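2021-01-25

Home by half six, feet up, soup on. I said I'd write more in this thing after October went by with hardly a page, so I'm having a proper go tonight while it's all fresh.

Second week of the folding arms. We've all stopped standing round gawping at them, which the supervisor says is a good sign, though I think it's mainly that we've got too much on. The Safavi hotel contract came back bigger than anyone expected and the returns from Grodarska are still stacked up by the far door, so the five minutes of staring we used to allow ourselves has gone. I do still have a peek when I walk past with a trolley. Can't help it!

I'm on the list of people who look after them now. Me, of all people, who had to ring my sister to set up the telly. It was two mornings of training from the woman at Simex, very patient, never once sighed at me, and now I have a laminated card with the start-up steps on it and a key for the cupboard. The first thing I learnt is where the stop button is and the second is that you press it whenever you feel like pressing it and no one will be cross. I've pressed it 3 times since. One of those was a sneeze.

What I didn't expect is how much of the job is shirts. I mean thinking about shirts. When you've folded for as long as I have you don't think at all, your hands just go collar, sleeve, sleeve, up, over, and you can be planning your tea the whole time. Now I'm standing there watching something else do it and I notice every bit. Where the weight of the cloth goes. How a sleeve never lies where you left it. I went home the other night and folded one of my own tops very slowly on the bed, like I was teaching somebody, and felt a bit daft.
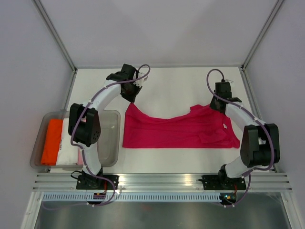

Towels they don't mind so much, but anything with sleeves takes them an age. I can do a good few in the time the arms take to do one, and I'll admit I was pleased about that the first day — went round telling people. Then one of the younger ones said yes, but it doesn't need a tea break, and I went a bit quiet. She's right. It doesn't get a bad shoulder either, and I've had mine since before we moved to the new unit. Physio twice, and those exercises with the rubber band that I never do.

So that's the thing I keep going back and forth on. My shoulder is better. I noticed it last night reaching for the big pan, no twinge at all. I've gone from folding all shift to folding for maybe half of it, and the rest is checking, loading, sorting out what's come off wrong, and filling in the sheet. The sheet is my least favourite. There are 13 boxes on it and at least four of them ask the same thing in different words. I've told them so. They said they'd pass it on to Simex.

But I miss the table. There were always six or seven of us down both sides and you'd hear everything, whose lad had passed his driving test, who wasn't talking to who. Today I had the arms, which don't say much, and the radio, which was turned down so I could listen out for the beep. At dinner I talked everybody's ear off. I think I'd saved it up.

We had the meeting as well, in the canteen, all 23 of us on day shift with our chairs spread out and the windows open, so everybody kept their coats on. No jobs going this year, they said, and they said it twice. Somebody asked about next year and got a long answer with "going forward" in it. The pay for us on the list goes up by a bit, up to 2 grades if you do the second lot of training at the Plallari site. It's an hour each way on the bus and I haven't made my mind up. I'd like the money. I'd like it a lot, with the boiler how it is. I also don't want to be the one earning more for watching a machine while my mates are stood up folding sheets, and I could tell from a couple of faces that they'd already thought of that.

One of the night lot reckons we should all take turns, a week on the arms and a week on the table. I think that's the most sensible thing anyone has said so far. I'm going to put my name to it if she writes it down.

Small things: ask for a stool for the checking end. Take my own pen, the one on the string has run out. Find out if the second training is paid hours or our own time — get that in writing. Return the casserole dish next door.

Soup's boiling over.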